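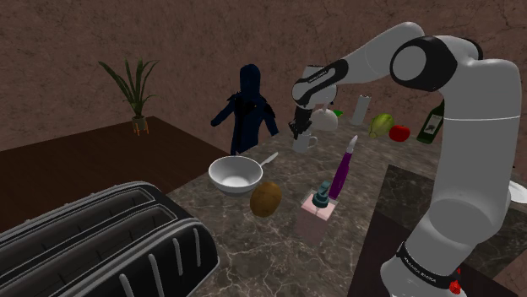 Franka Emika arm above a mug in the simulated kitchen.

Simulation Practice Rules: Frequently Asked Questions

Who must follow these rules?
Anyone who builds, runs or reviews a simulated kitchen task at the Stirna site or the Pestdale site. Visiting staff are covered from their first session.

Do the rules apply if no physical robot is involved?
Yes. Motion plans tested in simulation may later be used on hardware. They are held to the same limits on speed, reach and contact from the start.

How are human figures to be treated?
A human figure in the scene is treated as a person at all times, even when it has no face or detail. The arm must not enter the space set aside for the figure – this includes the space around an extended arm or hand.

May I remove objects that are not part of the task?
No. Bottles, pans and food items on the counter form part of the approved layout. A layout may be changed only under a new layout number. The current list holds 119 approved layouts.

What is required before the gripper closes on an object?
The task file must name the object, the side of approach and the greatest permitted grip force. For mugs and other items with handles, it must also state whether the handle or the body is to be held.

What counts as a reportable contact?
Any contact between the arm and an object not named in the task file. Contact with the counter is reported in the same way. Contact with a human figure ends the run, and the task is suspended pending review.

How many reviewers are needed?
Two. Neither may be the author of the task. Tasks that place a human figure within reach of the arm also require approval from Ketill Kárason, Head of Practice.

How long are run records kept?
Four years from the date of the run. Records are stored in Stivenine and may not be edited after review.

Where do I send a question that is not answered on this page?
Write to the Practice Office at Hedegaard and include the layout number and the task file name. The list of approved layouts is next updated in May.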